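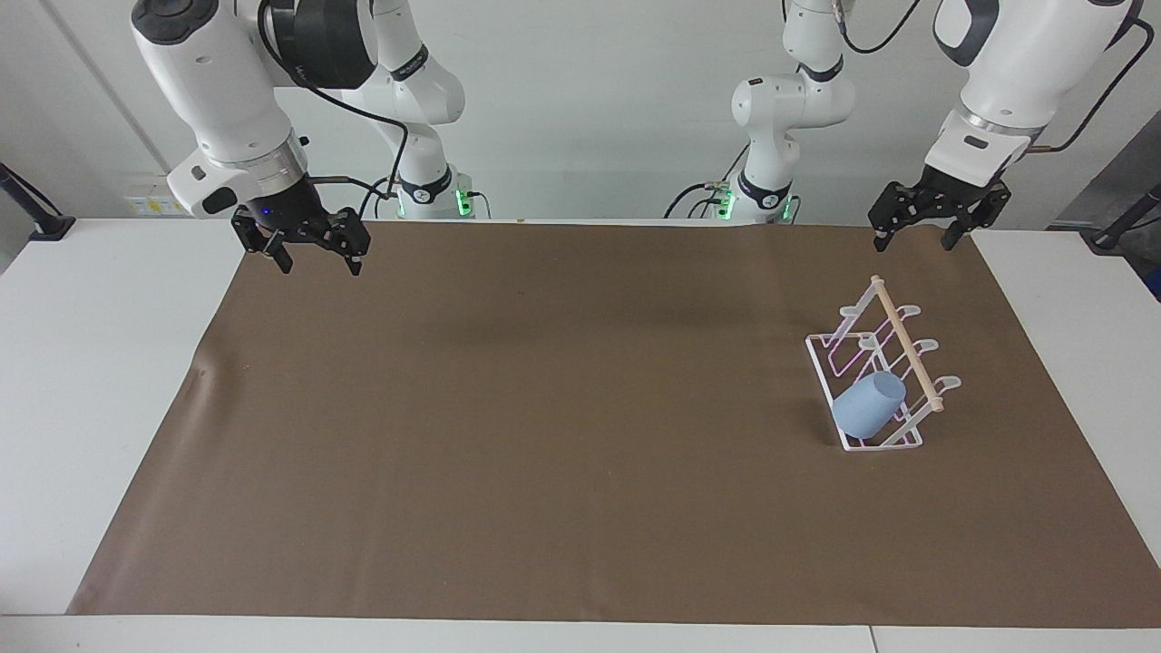
Okay, hi everyone, can you hear me up the back? Good. I've got 20 minutes and four slides, so I'll talk fast and you can grab me at the break.

The question I get at every barbecue is "when's it doing my dishes?" My neighbour asks. My dentist asked, with his hands in my mouth! So tonight I'm going to have a proper go at answering it, and the short version is: not yet, but I'm less grumpy about it than I was in January.

(Pause here. Ask who has a dishwasher and still washes the cups by hand. Wait for hands.)

Think about putting one cup on one rack. You do it while yelling at the kids about shoes. For a machine it's find the cup, pick a spot to grab, work out which way is up, then get it onto a skinny bit of wire without knocking the lot over. And that's with nothing else on the bench – my sink on a weeknight is a different sport.
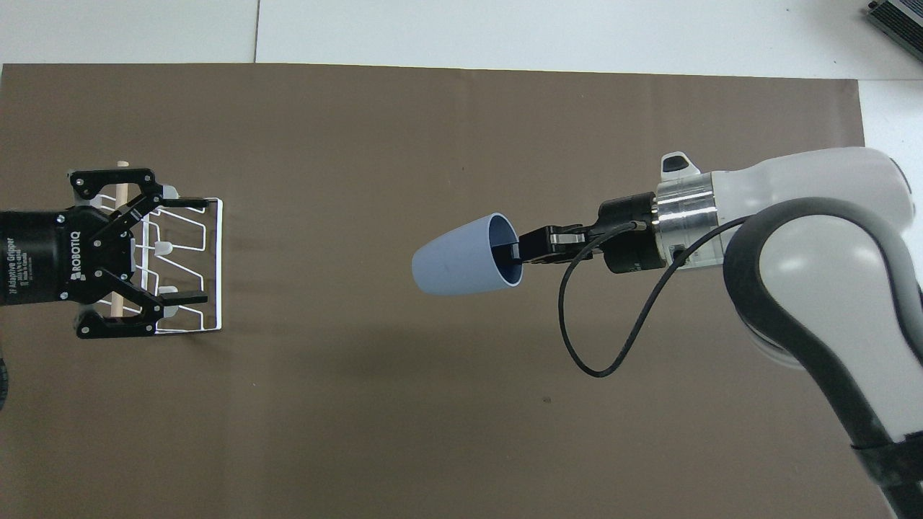 Horkivier Robotics Club – Home & Workshop Chores Group

Two arms, one job. The left gripper has the rack and the right one has the cup by its rim, one fingertip inside. I love this, because it's what I do at home, one hand steadying, one hand loading. Look at the cup though. The closed end is pointing at the rack, so there's still the whole business of which way round it should go on.

(Don't get stuck on grippers. Move on!)

Shop floor next. I reckon that's closer, and our Girano project is where I'd put my money. Same part, same bin, same spot, 1,000 times a shift – lovely. Zamudio is our kitchen project, and there every mug is a new mug. If it drops 4 in 50 I'd call that a great day in the lab and a terrible day for my crockery.

So would I buy one? For sorting bolts, yes, tomorrow. For the dishes I'm keeping my gloves. Questions, and then there's tea out in the Zaltov Room.

We use cookies to improve your experience on this site. Accept all | Manage settings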